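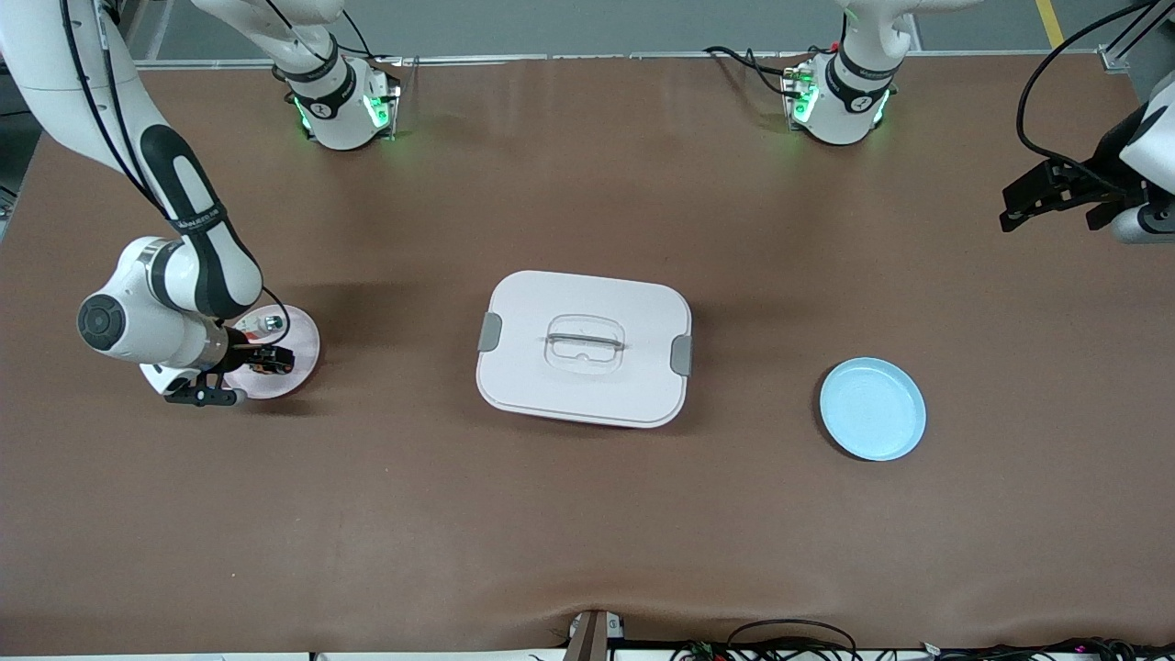 3. Method

3.1 Survey design

The study measured how much edible food was discarded at lunch in the Dedine student dining hall and compared two portioning schemes. Under scheme A, staff served a fixed portion. Under scheme B, diners chose between a small and a standard portion at the same price. Each scheme ran for two weeks in November, with an identical menu cycle.

3.2 Weighing procedure

Leftovers were scraped into a tared bin at the tray return and weighed on a Horrocks bench scale. Bones, peels and napkins were removed first. Readings were entered in Clikby at the end of each service and checked against the paper log by Nestor Villanueva.

A total of 746 trays were recorded. Of these, 211 were excluded, mostly for mixed waste that could not be separated.

4. Results

Mean waste per tray under scheme A was 68 grams. Scheme B gave a lower mean, but the difference was small on days when soup was served. Starches made up the largest share of waste under both schemes.

5. Sources of error

Liquid waste was undercounted. Drinks were poured into the sink before trays reached the station, and no correction was applied. The scale drifted by 3 grams over one service and was re-zeroed hourly after that. Diners could see the weighing station from the serving line, which may have affected portion choice.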